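About Tanthorpe

We're a small shop in Baldale. We teach two-arm robots to handle cloth: towels, wipes, cleaning rags, that kind of thing. Iqra Ghauri runs the arms, Bushra Rind does the software and most of the phone calls. The controller is our own, called Vovico.

The August fault

People ask, so it goes on the about page. In August an arm kept pushing down after the stop button was hit. Gripper bent, table scratched, no one hurt. Bushra had her hand a foot away. We'd done 2,000 folds on that setup and got lazy about checking.

Cause was a wrist cable. It rubbed on a joint until the signal dropped out, and Vovico read the dropout as "keep going". Bad cable, worse code. Both ours.

Towel work with both arms, yellow cloth and gray:
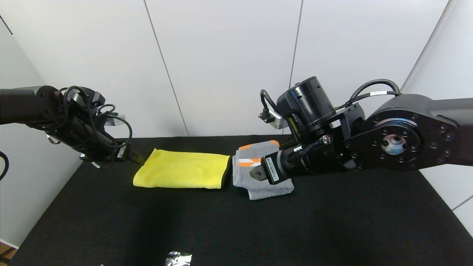
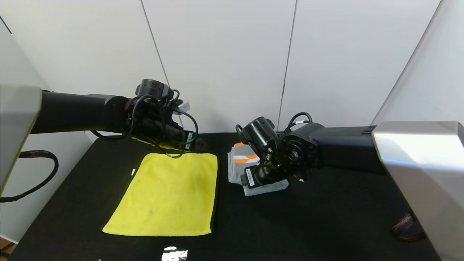
What we changed

Lost signal now means stop, both arms, no exceptions. Wrist cables get looked at by hand every 300 folds and swapped at 400 wether they look fine or not. Stop button gets tested before the first run of the day. Hands off the table while the arms have power, and that goes for us too.

Bukhari, our first customer, got the full write-up the same week. They stayed on.

Contact

Want the fault report? Ask Bushra, she'll send it. Visits by appointment, closed shoes please. Page last updated April 11, 2026, more to come when theres time.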